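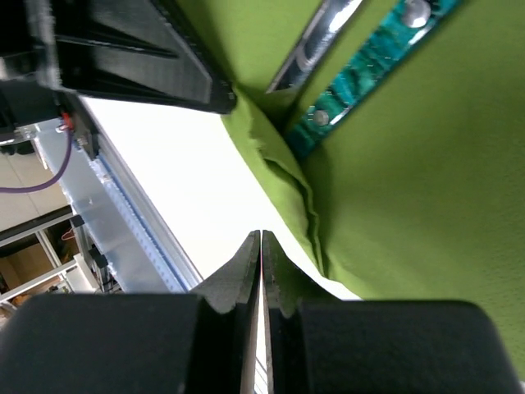
Linen napkins, ironed or not?
Household forum > Laundry and linens
151 views

rasa_laur
OK so I finally gave in and bought cloth napkins (green ones, from Rengifo, they were on clearance) and now I have a folding problem. I wash them, I dry them, I fold them in quarters, and by the time I pull one out of the drawer it looks like I slept on it. Do you all iron yours? I swore I'd never be a person who irons napkins but my in-laws are coming and I'm wavering!

Second thing, the silverware lives in the same drawer. Should the napkins go under it, over it, or somewhere else entirely?

nelly_c
Never ironed one in my life. Pull them out a little damp, snap them hard, smooth them on the counter with your hand and leave them there till morning. Mine are cotton though. Are yours linen or a blend?

rasa_laur
Tag says Inix and "machine wash" and that's all I get. Feels like cotton to me?

S. Tello
I iron. Sorry Nelly. Hand smoothing is fine for Tuesday night spaghetti but if company's coming you want a real crease. Medium heat, wrong side first, fold in thirds and then thirds again. Takes me one podcast.

nelly_c
One podcast is a long time to spend on something people wipe their mouths with.

S. Tello
Depends on the podcast

wzapata
On the drawer question, please don't put forks on top of folded cloth. We did that for years and the tines kept catching the weave, plus every time you grab a knife the whole stack goes sideways. I moved ours to a shallow basket on the sideboard and they stay folded now.

segundo.chavez
Disagree with wzapata. I roll each knife and fork up in its napkin right after the wash and keep the rolls in a bin. Looks nice, saves setting the table, and rolling doesn't leave the big cross in the middle that you get from quarters. My grandmother did it that way.

wzapata
And when you need one fork for leftovers you unroll the whole thing?

segundo.chavez
I have a few loose ones for that, I'm not a monster

rasa_laur
Ha, I kind of love the rolls. Would you roll them damp or does the silverware spot?

segundo.chavez
All the way dry, both of them. I rolled damp once and got water spots on every knife. For a neat edge fold the napkin corner to corner first, then lay the knife along the long side and roll toward the point. Tuck the tail under.

nelly_c
Fine, that one I'd try. Still not ironing.

rasa_laur
Doing a test batch tonight, half rolled and half ironed in thirds. Will report back after the in-laws leave on Sunday.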